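Section 7. Recovery After a Dropped or Tipped Item

7.1 When to use this section

Use this section when the Stavetti two-arm bench cell stops with the message ITEM LOST, or when an operator sees a block, rack or vial lying out of position on the mat. The same steps apply in the Stavetti simulator, which Pliddale sites must use for operator training before work on the live cell.

ITEM LOST means that an arm closed its fingers on a pickup and the controller then found no load. The arm tries the pickup 3 times. After the last attempt it opens its fingers, rises to the hold height and waits. A block lying at an angle on the mat, as between the small vial rack and the long row of racks in the simulator view, must be treated as a stop condition even if no message is shown.
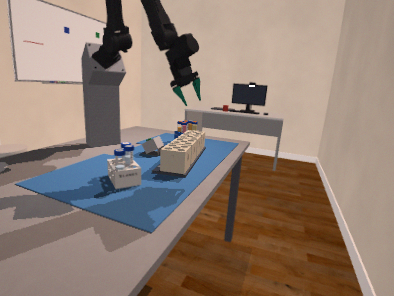

Marcela Malý

CAUTION: An arm at hold height is still under power. Do not reach over the mat until the cell is locked out as described in 7.2. Open fingers do not mean that the arm is off.

7.2 Making the cell safe

1. Press PAUSE on the operator panel. Do not press RESUME to find out whether the fault clears by itself.

2. Wait 60 seconds. The panel shows HOLD when both arms have come to rest.

3. Turn the key switch to LOCK and remove the key. The person who will reach into the cell keeps the key until step 9.

4. Check that both arms are clear of the racks. If a finger is touching a vial or a rack, stop and call the shift lead. An arm in contact may be moved only by staff trained in hand guiding.

Note: In the simulator there is no key switch. Select LOCK from the Cell menu. Trainees are expected to perform this step every time.

7.3 Checking the mat

5. Look at the mat from the front and from one side. The racks in the long row can hide items behind them. Compare what is on the mat with the layout sheet for the current run.

6. Write down the position of the tipped item before touching it. Enter the arm (left or right), the nearest rack and the time in the fault log. The Hedegaard service desk cannot review a fault without this entry.

7. Check the small rack and its capped vials. Confirm that each vial is upright and fully seated, and that any position the layout sheet lists as empty is empty. 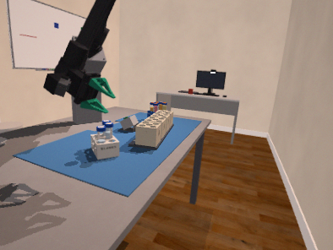

8. Lift the tipped item straight up and inspect it. If it is cracked or chipped, set it aside and fit a spare. If it is sound, stand it in the position given on the layout sheet. Do not slide it across the mat, as this can push the racks out of line.

9. Leave the cell, close the guard and return the key to RUN.

7.4 Restarting

10. Select RESCAN and wait for the layout to appear on the panel. If the layout does not match the sheet, repeat steps 5 through 8 after locking the cell again.

11. Select STEP, not RESUME, for the first 2 moves. Keep one hand near the stop button.

12. Select RESUME.

If ITEM LOST appears again in the same run, end the run and report the fault to Tadeo Núñez at the Ikdale office.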